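Carré Motion Studio
Two-arm planning and control software from Stotunstead

Carré began as a set of scripts we wrote to stop our own arms bumping elbows, and it has grown into a planner we're happy to put our name to. It takes camera input, works out a path for each arm, checks the pair against one another and sends joint targets at 100 Hz. If you've ever spent an arvo nudging waypoints by hand, we think you'll be pretty chuffed with it.

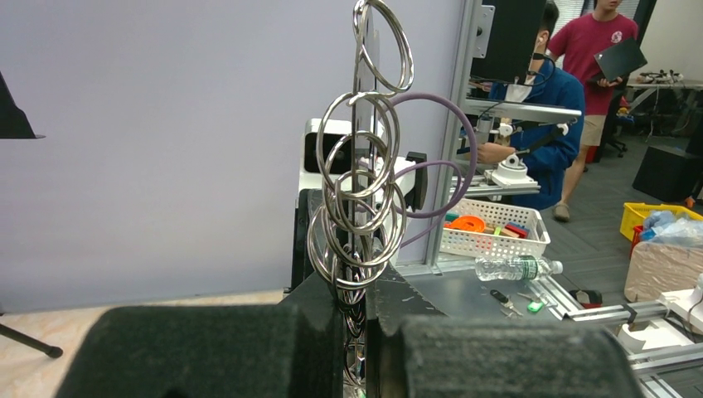
Every licence includes the Dradgate recorder, so whatever an operator does at the leader arms can be played back, trimmed and labelled on an ordinary office computer. You can keep the bits you like, throw out the rest, and colour-code them however suits your team (ours has strong opinions about mauve).

Perception is where most of our effort has gone this year. Shiny, thin and dangly things are hard on depth cameras, and they're what our customers keep asking for. Metal rings hanging from a flat grey piece, with both grippers brought in close beside it, are the sort of job that wants a planner that knows where the other wrist is.
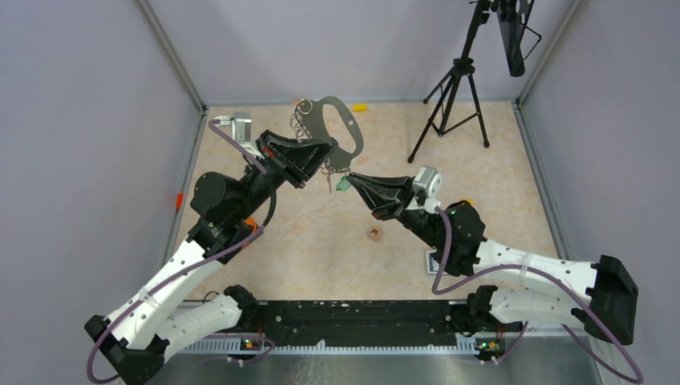 Collision checking covers the cables as well as the links, and we're rather proud of that. You describe each cable run once in the set-up file, give it a bit of slack, and the planner keeps a soft margin around it from then on. Purple cable looped round a wrist and an elbow, as on these two arms, goes in as a short chain of capsules. The default margin is 25 mm, and you can change it per joint.

What's included
Planner and controller for 2 arms
Dradgate recorder
Camera calibration wizard
14 months of updates
Phone and email help from Ettore Morelli and the Clurnemgate support desk

Version notes last updated 1 August 2019. The gripper force panel we previewed in June is in this release, under Tools.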